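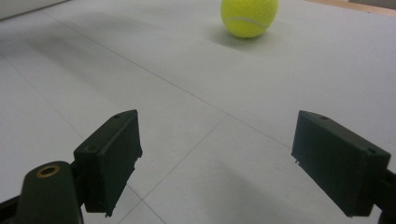

Posted by Marnie Vossler

The Prenlow building stands behind a tile warehouse, and I drove past it twice. It has an open afternoon every July, when they unlock the side door, put out a cooler of lemonade and let the public look at the future. The future, on the day I went, was tennis balls.

I had signed up expecting sparks. The flyer said "See how robots learn," and I had pictured something large in a cage throwing car doors around. The tour took us past the large things in the cage (off, dusty, one with a coffee cup on it) and into a back room with a gray carpet and a table. This, we were told, is where the learning comes from.

The way it works, as I understood it while standing behind a tall man: you can't just tell a machine to pick up a ball. You have to show it, over and over, and somebody has to do the showing. So a person takes a gripper in each hand, the sort of thing a robot would have at the end of its arm, and does the job with those. The grippers carry cameras, and every go gets saved as one example. The project is called Pedia, and its current target for the ball task is 1,052 examples. I asked whether the last 52 were important. I was told they were.
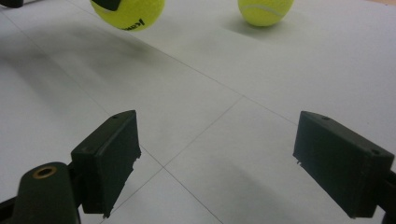 Dorero Adult Learning Center, Days Out Club

There are 2 balls and 2 grippers, and one job, which is to get a ball off the table and into a white tray. That's all of it. The person doing it picks one up, puts it in the tray, and then goes after the other. Then the balls come back out, get set down in new spots, and off we go again. The new spots matter a great deal. If the balls always start in the same place, the machine learns the place and never bothers with the ball. I have had coworkers like that.

The tabletop is pale and ruled off in faint lines, and I assumed these were for measuring. Our guide said you could use them to spread the starting spots around, and that people who don't use them put the ball in the middle every time without noticing. He then set a ball down in the middle.

The part I liked best was the pads on the grippers. They are dark green, blocky things with rough, chipped edges, and up close they look like something the dog had. I had expected polished steel. Those pads have apparently been through a lot of tennis balls, and there is a drawer with more of them.

Visitors were allowed a turn. I was handed a pair and told to move slowly and "like you mean it." It is a humbling business. Your own hands know perfectly well how to pick up a ball, and then you strap a gripper on and you're a lobster. I chased mine across the table, squeezed it, watched it roll off, and got it into the tray on the fourth attempt. I asked if my examples would be going into the pile. There was a pause, and then a very kind explanation of how they sort the good ones from the others.

Failures aren't all thrown out, mind you. A fumble followed by a decent recovery is worth keeping, as the machine is going to fumble too. A fumble followed by a woman saying a bad word and using her elbow is a different category.

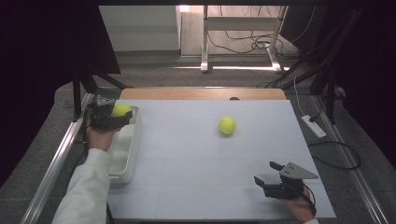
One ball in the tray, one to go. Note the tray, which is smaller than it feels.

A full session is 100 examples, after which you are made to stop and stretch. I timed a few with the clock on my phone and decided I could do it for an hour if there was a radio. There was no radio.

After the back room came a talk in the Friesen Room, upstairs, with slides. The slides had arrows on them. I followed the first half, in which the recordings go into a computer and the computer works out what all those hands had in common. I lost the second half to the chairs. One man asked when a robot would be able to fold his shirts, and the answer was long and did not contain a year.

We were back on the bus by 4:30. For anyone going next summer: parking is on the tile warehouse side, the lemonade runs out early, and you should wear sleeves you can push up. Ask for a turn at the table even if they don't offer. Bring your own lunch, too, as the vending machine takes only coins and it kept mine.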